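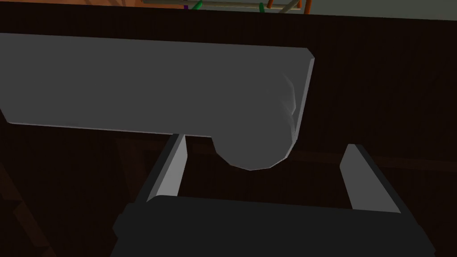

Was ändert sich für uns im Housekeeping, wenn der Roboter kommt?

Vor allem die Reihenfolge. Die Zimmer machen weiter wir, aber Türen, Schubladen, Schranktüren und die Endkontrolle auf liegengebliebene Sachen soll Zalla übernehmen, und danach richtet sich dann der ganze Dienstplan.

So, jetzt von vorne, hab nicht viel Zeit, Spätschicht fängt gleich an.

Ich arbeite bei Lisel, wissen die meisten hier. Möblierte Apartments, zwei Häuser, dazu seit letztem Jahr die Pension Sánchez am anderen Ende der Stadt. Ich mach das jetzt 14 Jahre. Im Mai haben sie uns in den Frühstücksraum geholt und gesagt, es kommt was Automatisches. Kein Staubsauger, den haben wir schon, der fährt sich immer unter der Garderobe fest. Was mit Armen.

Stimmung war entsprechend. Kaffee gab es umsonst, da weiß man ja gleich Bescheid.

Bis jetzt steht das Ding noch in keinem Zimmer. Geübt wird am Rechner. Die Software heißt Dromero, da ist eine Wohnung drin nachgebaut, Boden, Türen, Möbel, und der Roboter probiert da drin rum. Einmal die Woche sitzen wir zu dritt mit am Bildschirm und sollen sagen, was uns auffällt. Wird als Arbeitszeit geschrieben. Hab extra gefragt, zweimal, und mir dann schriftlich geben lassen.

Komisches Gefühl am Anfang. Man guckt ja aus Sicht der Maschine. Alles schief, alles viel zu nah dran, eine Tischkante wird zur Landschaft. Mir wurde beim ersten Mal richtig schlecht. Inzwischen gehts, ich setz mich nur weiter nach hinten.

Was ich nicht erwartet hatte: dass die von uns so viel wissen wollen. Welche Schublade klemmt. Wo die Leute ihre Ladekabel vergessen (hinterm Bett, immer hinterm Bett). Mit welcher Hand ich eine Schranktür aufmache, wenn ich in der anderen die Handtücher hab. Keine Ahnung, mit welcher Hand! Musste ich erst oben im Zimmer ausprobieren. Mit keiner. Ich machs mit dem kleinen Finger und dann mit der Hüfte.

Hüfte hat der Roboter nicht im Programm. Haben sie sich aufgeschrieben.

Dann kam die Liste. 255 Handgriffe haben wir zusammengetragen für ein einziges Apartment, von Tür auf bis Tür zu. Ich hätte gesagt vielleicht vierzig. Wenn man das mal so untereinander stehen sieht, ist man schon ein bisschen stolz und gleichzeitig tut einem der Rücken weh vom Lesen. Die Liste hängt jetzt bei uns im Spind innen an der Tür. Falls mal wieder wer sagt, das bisschen Bettenmachen.

Und genau da wird es für mich ernst. Aus der Liste wird ja irgendwann eine Zeitvorgabe. Bisher hab ich meine Zimmer und wie ich die mache ist meine Sache, solange es ordentlich ist. Wenn erst mal jeder Griff eine Nummer hat, kann man auch danebenschreiben, wie lange der dauern darf. Gesagt hat das noch keiner. Ich hab gefragt, ob man das ausschließen kann, da hieß es, das wird geprüft. Wird seit Wochen geprüft.

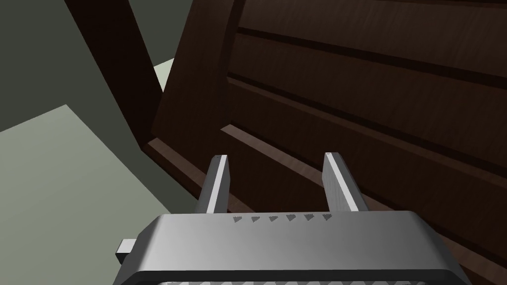 Wer bleibt im Haus, wenn Zalla abends allein auf dem Flur unterwegs ist?

Immer eine Kollegin aus der Spätschicht, mit Telefon und dem Ausschalter am Schlüsselbund. So steht es im Entwurf, und so wollen wir das auch in der Betriebsvereinbarung haben.

Der Punkt war uns wichtig und da haben wir auch nicht lockergelassen. Die erste Fassung sah vor, dass die Rezeption nebenbei draufguckt. Nebenbei! Die Rezeption in der Pension Sánchez ist ab 20 Uhr ein Klingelknopf. Also wer soll da nebenbei gucken.

Was noch geregelt ist bis jetzt, in Stichpunkten, weil ein paar von euch geschrieben haben:

Keine Kündigungen wegen der Einführung, erst mal für zwei Jahre. Danach offen.

Schulung in der Arbeitszeit, alle, auch die Aushilfen.

Eine Zulage für die, die den Abenddienst mit der Maschine machen. Höhe noch Streit. Angeboten sind 3 Prozent, wir wollen mehr, logisch.

Kamerabilder aus den Zimmern werden nicht für irgendwelche Bewertungen von uns benutzt. Steht drin, aber schwammig formuliert. Da muss noch mal jemand drüber, der sowas kann.

Und jetzt mal was Gutes, sonst heißt es wieder, ich mecker nur. Mein Knie. Wer jeden Tag unter Betten guckt und unterste Schubladen kontrolliert, weiß wovon ich rede. Wenn mir das einer abnimmt, und sei es ein Blechkasten mit zwei Fingern dran, bitte sehr, kann er haben. Die Schubladen gehören zu den Sachen, die ich am wenigsten vermissen werde. Eine Kollegin sieht das komplett anders, die sagt, bei den Schubladen hat sie mal eine Minute Ruhe und kniet sich hin und keiner will was. Auch wieder wahr.

Bei Lisel reden sie viel davon, dass wir dann mehr Zeit für die Gäste haben. Mag sein. Ich hab aber mit den Gästen gar nicht so viel zu tun, die sind ja weg, wenn ich komme. Das ist der halbe Reiz an dem Beruf. Wenn die Arbeit sich jetzt Richtung Gästekontakt verschiebt, dann ist das ein anderer Job, und dann möcht ich bitte auch drüber reden, ob ich den will und was der kostet. Unsere jüngeren Kolleginnen freuen sich teilweise drauf. Die Älteren gucken auf den Boden, wenn das Thema kommt.

Beim letzten Termin am Bildschirm gings um Türen. Den ganzen Vormittag nur Türen. Ich hab gedacht, was soll man da groß besprechen, Klinke runter und durch. Aber dann sitzt man da und merkt, was alles dranhängt. Welche Seite zuerst. Wie weit auf, damit der Wagen durchpasst. Was ist, wenn dahinter ein Koffer steht oder ein Kind.
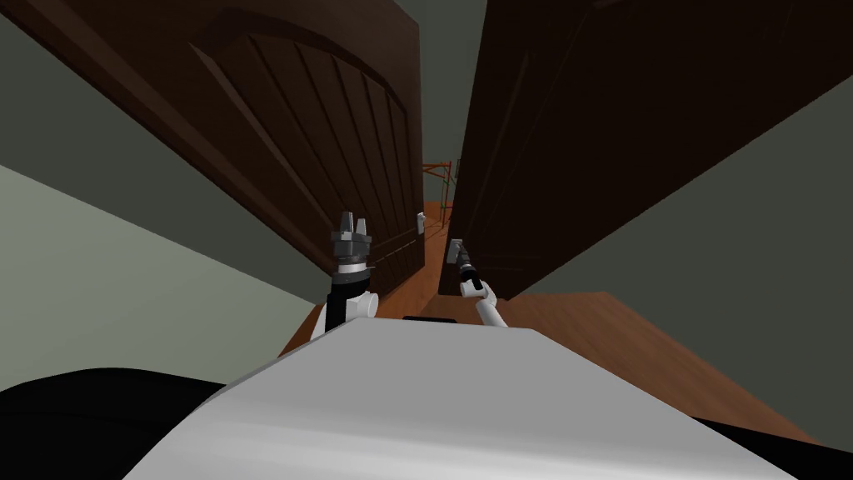
Bei uns im alten Haus haben wir ja auch noch diese schweren Dinger, die man mit der Schulter nimmt, und im Winter verzieht sich das Holz und dann geht die eine gar nicht und die andere nur mit Anheben. Das hab ich denen erzählt und da war erst mal Stille. Anheben war nicht vorgesehen. Wieder aufgeschrieben.

Ich hab dann noch gesagt, dass man vorher klopft. Immer, auch wenn laut Plan keiner mehr drin ist. Klopfen, warten, noch mal klopfen, "Housekeeping" rufen, dann erst auf. In fast jeder Schicht ist doch noch einer im Zimmer, meistens unter der Dusche. Ob Zalla klopfen kann, wusste keiner. Ob es rufen kann, und mit welcher Stimme, auch nicht. Darüber haben wir dann länger geredet als über alles andere, und ich fand das den ersten richtig vernünftigen Termin bisher. Weil mal gefragt wurde, wie man es macht, und nicht nur wie schnell.

Wann das Teil wirklich kommt: offen. Erst Pension Sánchez, wohl nur der untere Flur, dann mal sehen. Ich bin für den Probelauf eingetragen, hab mich freiwilig gemeldet, lieber bin ich dabei als dass ich es hinterher erklärt kriege.

Wer bei euch im Betrieb sowas schon hat, egal ob Küche oder Wäscherei oder Lager, schreibt mir mal, was ihr wegen der Zulage ausgehandelt habt. Und ob das mit den Zeitvorgaben bei euch gekommen ist. Kommentare les ich heute nacht nach der Schicht, muss jetzt los, Bus.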